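Bruslow nimmt Simulationspaket für Greiferarbeitsplätze in den Vertrieb auf

Der Automatisierungsanbieter Bruslow bietet seit Oktober das Simulationspaket Plurnum für Arbeitsplätze mit Parallelgreifern an. Das Paket richtet sich an Betriebe, Hochschulen und Ausbildungsstätten, die Bewegungsabläufe vorab am Rechner prüfen und Bilddaten aus der Sicht des Greifers erzeugen möchten. Entwickelt wurde es von der Softwarefirma Fuvell, die auch die technische Betreuung übernimmt.

Gegenstand des Pakets ist die Simulation der Handkamera. Der Anwender erhält fortlaufend gerenderte Ansichten, in denen die beiden Greiferbacken und die jeweils angrenzenden Flächen der Arbeitszelle erscheinen. Die Ansichten lassen sich zusammen mit Gelenkstellungen und Öffnungsweite des Greifers aufzeichnen und an eigene Steuerungsprogramme übergeben. 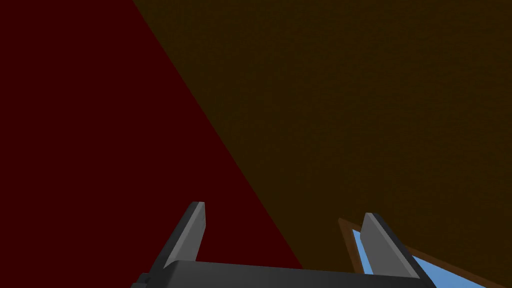 Nach Angaben des Herstellers umfasst der Lieferumfang 883 vorbereitete Ausgangsstellungen. Sie können unverändert übernommen oder in einem Editor angepasst werden. Farben und Oberflächen der Wände, Böden und Ablagen sind frei wählbar, ebenso die Helligkeit der Beleuchtung. Auf eine fotorealistische Darstellung wurde bewusst verzichtet, um auch auf Rechnern mittlerer Leistung kurze Rechenzeiten zu erreichen.

»Unsere Kunden wollen vor der Inbetriebnahme wissen, was die Handkamera in der Nähe einer Wand oder einer Ecke noch erfasst«, erklärt Delia Ardeleanu, Produktverantwortliche bei Bruslow. »Diese Frage wurde bisher häufig erst an der fertigen Anlage geklärt, mit entsprechendem Aufwand für Umbauten.«

Zu den ersten Anwendern gehört das Ingenieurbüro Dinu, das Montagezellen für mittelständische Auftraggeber plant. Dort wurde das Paket in einer Vorabversion erprobt. Insgesamt zeichnete das Büro 2.000 Bewegungsabläufe auf, darunter Annäherungen an senkrechte Flächen und Fahrten mit geöffnetem Greifer in beengter Umgebung. Projektleiter Fotis Zacharopoulos bewertet die Erprobung überwiegend positiv. Die Einarbeitung sei in kurzer Zeit möglich gewesen, und die Aufzeichnungen hätten sich ohne Umwandlung weiterverarbeiten lassen. Verbesserungsbedarf sieht er bei der deutschsprachigen Dokumentation, die in der Vorabversion noch Lücken aufgewiesen habe, sowie bei der Darstellung dunkler Oberflächen. Bei schwacher Beleuchtung höben sich die grauen Greiferteile dort nur wenig vom Hintergrund ab.
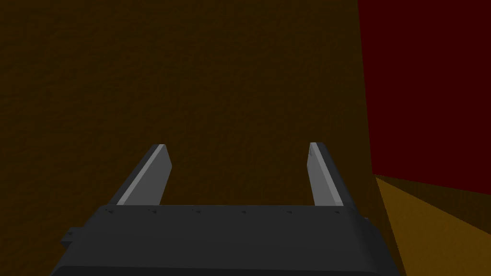
Fuvell hat für die Verkaufsfassung eine überarbeitete Lichtsteuerung angekündigt. Zudem soll die Dokumentation um ein Kapitel zur Kollisionsprüfung ergänzt werden. Bestandskunden der Vorabversion erhalten beide Erweiterungen ohne Aufpreis.

Die Einzelplatzlizenz kostet 910 Euro netto und gilt unbefristet. Im Preis enthalten sind zwei Jahre Aktualisierungen und der Zugang zum technischen Kundendienst. Für Hochschulen und berufsbildende Schulen stellt Bruslow auf Anfrage gesonderte Konditionen in Aussicht. Eine Netzwerklizenz befindet sich in Vorbereitung; ein Termin für deren Einführung steht noch nicht fest.

Interessierte Betriebe können das Paket vor dem Erwerb in einer Online-Vorführung kennenlernen. Die Vorführungen finden jeweils am Dienstag statt und werden in deutscher und englischer Sprache angeboten. Die Teilnahme ist kostenfrei, eine vorherige Anmeldung über den Vertrieb von Bruslow ist erforderlich. Auf Wunsch können Teilnehmer vorab Maße der eigenen Arbeitszelle einreichen, die während der Vorführung als vereinfachtes Modell geladen werden.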